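생활 정리 강의 5주차 노트: 휴대폰 첫 화면 비우기
2025년 2월 21일 금요일 | 글 마레드 티어니(Mairéad Tierney), 룰러스브리지 평생학습실 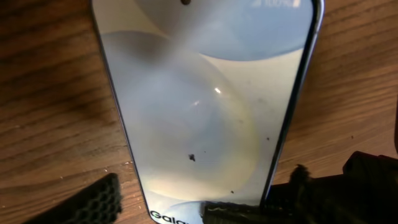
지난주까지 서랍과 책상을 했으니 이번 주는 드디어 휴대폰입니다! 저는 이 강의를 11월부터 해 오면서 다들 물건 정리는 곧잘 하시는데 휴대폰만 꺼내면 표정이 굳는 걸 여러 번 봤어요. 저도 남 말 할 처지는 아니고요. 작년에 제 휴대폰 앱을 세어 보니 407개였는데(네, 사백일곱 개요) 그중에 한 달 안에 열어 본 건 71개뿐이더라고요. 그래서 오늘 목표는 딱 하나, 화면을 켰을 때 눈이 쉴 수 있게 만드는 겁니다. 갈색 나무 탁자에 놓인 휴대폰처럼 연한 하늘색과 흰색, 크림색의 둥근 모양이 큼직하게 겹친 배경이면 저는 아주 좋다고 봐요. 색이 순하고 잔무늬가 없어서 글자나 아이콘이 올라와도 어수선하지 않거든요.

1. 시작하기 전에
수업 중에 꺼지면 맥이 빠지니까 충전은 미리 해 두세요. 그리고 휴대폰을 손에 들지 말고 탁자에 화면이 위로 오게 내려놓고 하시길 권합니다. 들고 있으면 어느새 메시지를 읽고 있어요, 제가 늘 그래요. 옆에 종이 한 장하고 연필도 두시고요.

2. 종이에 먼저 적기
하루에 꼭 쓰는 것만 적습니다. 전화, 문자, 카메라, 지도, 은행... 이 정도에서 손이 멈추면 거기까지가 첫 화면에 둘 앱이에요. 저는 다섯 개로 끝냈습니다. 여섯 번째가 자꾸 생각나시면 적으셔도 돼요, 시험이 아니니까요. 다만 "혹시 몰라서"라는 말이 나오면 그 앱은 둘째 화면으로 보냅니다.

3. 옮기기와 지우기
첫 화면에서 아이콘을 빼는 것과 앱을 삭제하는 건 다릅니다. 여기서 제일 많이 헷갈려 하세요. 화면에서 빼기만 하면 앱은 그대로 남아 있고 전체 앱 목록에서 찾을 수 있어요. 삭제는 로그인 정보를 잊지 않았는지 확인한 다음에 하시고, 은행이나 인증 관련 앱은 오늘 건드리지 맙시다. 그건 다음 시간에 따로 봐요.

4. 배경 고르기
가족사진을 쓰시는 분이 많은데 잠금 화면에는 참 좋아요. 홈 화면은 얼굴 위에 아이콘이 앉아 버려서 저는 말리는 편입니다. 맨 위쪽 시간과 배터리 표시가 잘 읽히는지도 꼭 보세요. 배경 윗부분이 밝은데 글씨가 흰색이면 숫자가 희미해집니다. 조금 더 짙은 색으로 바꾸거나 밝기를 한 번 만져 보시면 돼요.

5. 알림
오늘은 쇼핑과 게임만 끕니다. 한꺼번에 다 끄면 며칠 뒤에 불안해져서 전부 다시 켜게 되더라고요(경험담이에요).

숙제
- 바꾼 첫 화면을 사흘 동안 그대로 써 보기
- 그동안 둘째 화면에서 꺼내 쓴 앱을 종이에 적기
- 한 번도 안 찾은 앱 하나 골라 지우기

참고 유인물 "카논(Carnon) 정리법"은 69쪽만 읽어 오세요. 앞부분은 옷장 이야기라 이미 한 내용입니다.

댓글

Róisín Sheehan
배경을 무늬 없는 파란색으로 바꿨는데 위에 숫자가 이제 보여요. 안경 탓인 줄 알았네요 ㅎㅎ

Consolacion Samonte
지도 앱을 둘째 화면으로 보냈다가 하루 만에 도로 데려왔어요. 이래도 되나요?

Mairéad Tierney
그럼요! 다시 데려온 앱이 진짜 쓰는 앱이에요. 종이에 적어만 오세요.

Savvas Vlachopoulos
폴더로 묶는 건 안 다루시나요? 제 폴더 안에 폴더만큼 큰 혼란이 있습니다.

Mairéad Tierney
폴더는 다음 주에 은행 앱 보면서 같이 해요.

최종 수정: 4번 항목에 밝기 관련 문장 추가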